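机器到底能不能帮我收拾屋子？我去问了一个天天跟机械臂打交道的人

上个月搬家，我一个人收拾到半夜，坐在纸箱堆里突然很生气：都2022年了，怎么还是我在捡袜子？气完就给Danai Athanasiadis发了消息。她在Brindau做抓取，就是教机器把乱放的东西一件件拿起来，干了7年。她回得很快：“来吧，不过你别抱太大希望。”

我们约在她公司楼下的咖啡馆，她点了双份浓缩，我还没打开录音她就讲开了。

“大家老问我什么时候能买到叠衣服的机器，”她说，“我妈也问，每次打电话都问！我说妈，它现在能叠毛巾，方的，铺平了的，你要是递给它一件连帽衫，它能跟那两根帽绳耗一下午。”

我问，工厂里不是早就全自动了吗？电视上那些机械臂多利索啊。她摇头摇得很厉害。“焊车门，同一个位置，同一个动作，那当然利索。你换到仓库拣货试试。客户下单买一瓶洗发水、一包电池、一个毛绒玩具，三样东西全堆在一个箱子里，谁压着谁都不知道。人伸手就拿了，连看都不用看。”

她说最烦的是透明的东西。塑料瓶、泡罩包装，还有那种一捏就响的薄袋子，反光一晃，相机给出来的深度就是一团乱。“纸盒我不怕，纸盒是我的好朋友。”

这时候她的同事Evangelia Nikolaidis也下来了，端着一碗汤（三点钟喝汤，我没敢问）。她以前在Prendemora管过仓库，说话比Danai直接得多。

“我那时候算过一笔账，”她说，“演示那天，100次里成功96次，老板特别高兴。可剩下那4次谁来管？得有人站在旁边。那我还不如让这个人直接去拣。”

Danai不太服气，说现在失手了机器自己会再试，换个角度、换个抓法，不一定非得叫人。两个人就这么当着我的面争起来，我插不上嘴，只好吃饼干。争到后来，Evangelia承认夜班是另一回事：夜里招不到人，慢一点也认了。Danai也承认，那种“再试一次”有时候会试上10次，把东西越推越往角落里去。
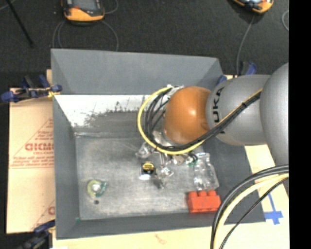 角落这事我后来一直惦记着。我自己从抽屉底抠一枚硬币都得用指甲，先把它蹭到边上，再翘起来，这套动作我从来没学过，手自己就会。我跟Danai说了，她眼睛都亮了：“对对对，就是这个！贴着箱壁的小东西，夹爪手指伸不进去。你得先推它一下，可什么时候推、往哪边推，这些都得一点点教。”

那家里呢？我还是不死心。Evangelia说她家有台扫地机，小名叫Ostik，每天出门前她得先把地上的线和拖鞋收好，等于她先给机器打扫一遍。“可我还是喜欢它，”她说，“沙发底下我是真的不想趴。”

我让她们给个年份，什么时候能有一台机器，把我客厅地上的东西捡起来放回原位。Danai想了很久，说“捡起来”也许比我想的近，“放回原位”就难说了，机器怎么知道你那只袜子是要洗的还是还能再穿一天？Evangelia说：“她自己都不一定知道。”

这话我没法反驳。回家路上我买了2个大收纳筐，晚上把地上的东西统统扔了进去，袜子也在里面，下周再分吧。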